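Plates, again

So the table-setting thing. I said in March I'd stop buying dishes and start using the ones I've got, and then of course I went out to Zuncombe and came back with a cup. One cup! That's restraint, for me.

Quick post, I have bread in the oven and 69 unread emails.

What I've been trying to do is get down to a set of dishes that look OK together without matching. I can't stand a boxed set. My aunt had one, all the same brown flower, and when a piece broke the whole family went quiet. Mine is more like - things that get along. A cup, something flat to put food on, something round and deep for soup or cereal or the keys. That's a place setting as far as I'm concerned.

The gray speckled cup is the one I keep coming back to. It looks like stone and it's on the tall side, a bit wider at the top than the bottom, which I like for coffee becuase you get your nose in there. Next to the peachy tan plate it goes softer somehow. I'd never have put those two colors together on paper. Gray and peach sounds like a dentist's waiting room.
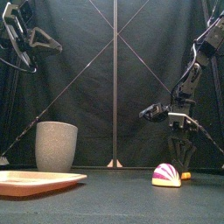

What goes with what

OK so my rules, such as they are.

Raised rims on plates. Always. I eat standing up half the time and peas roll. A flat plate with no edge is for magazines.

One color that's a little bit silly. Pink does it for me right now. Vilmos Fülöp, who ran the secondhand place in Lorncombe before it closed, told me years ago that every table needs one thing a child would pick, and I roled my eyes at him, and he was right. Miss that shop. He once wrapped a gravy boat for me in a whole road atlas.

Gray for the rest. Gray forgives everything. Crumbs, tomato, my neighbor's purple soup.

And dark underneath. I went back and forth on this for ages - pale tablecloth, no tablecloth, the striped one from Mészáros that shrank. Dark wins. Anything light you put down on it looks like you meant it. Costs nothing too if you already have the table. The shrunken cloth is a curtain now, sort of, in the bathroom.

Next is spacing, where I always go wrong. I crowd. I put the bowl on top of the plate and the cup jammed up against them both and then there's no room for an elbow. So now I put things down with gaps, a bit crooked even, and leave it. The gray bowl gets its own patch. Pink and white goes lower down, at a slant, and I'm not allowed to straighten it. Took me a week to stop fussing.

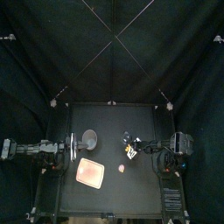 My sister is a straightener, by the way. She will square up the salt with the edge of the table while she's telling you about her car. We had a real argument over it at Easter, over salt, and she sent me a ruler in the mail afterwards. I use it for pie crust.

Still to sort out: glasses. I have too many and they're all short. Also there's a serving dish from Sastitz that I love and can't fit in any cupboard, it lives on top of the fridge getting greasy. Might have to go. Might just get a bigger cupboard, ha.

If anyone knows where to find small pink bowls, plain, no gold edge, tell me in the comments. The ones I've seen all had gold on them and I want to put them in the microwave.

Bread timer's going. More when I've done the glasses.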